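Boards > Mavutton > Logs and alerts
Print | E-mail this thread
New posts Search Members Rules

SSH lockouts after moving to keys only

a_borbely
May 6, 2018
Switched password logins off on the Mavutton gateway. Auth log still shows 1,064 failed attempts overnight from 274 addresses. Is it worth keeping the ban list, or should I drop it?

flenis_ops
Drop it. With passwords off they can't guess anything. You're spending memory on noise.

KingaM
Disagree. The list keeps the log readable. Ours had over 157 lines an hour before we set a ban after 2 failures - real faults got buried.

flenis_ops
Then filter the log. A ban after 2 failures will lock out your own staff the first time an agent offers the wrong key.

KingaM
Only if they load every key they own. Set IdentitiesOnly and name the key per host.

bellow
Moving the port cuts most of it. Not security, but cheap.

a_borbely
Can't move the port, Kerekes has it fixed in their backup job. I've left the ban list on but raised the limit to six and put the office range on the ignore list.

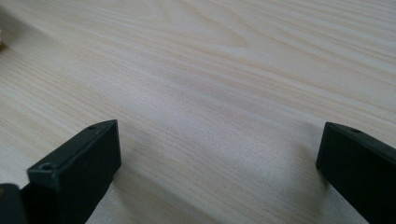
The backup job logs in from a separate address, so I've added that as well. Root login is off. I'll check the counts again in August.

flenis_ops
Fine, but the ignore list is now the weak spot. Keep it short.

Previous thread | Next thread | Top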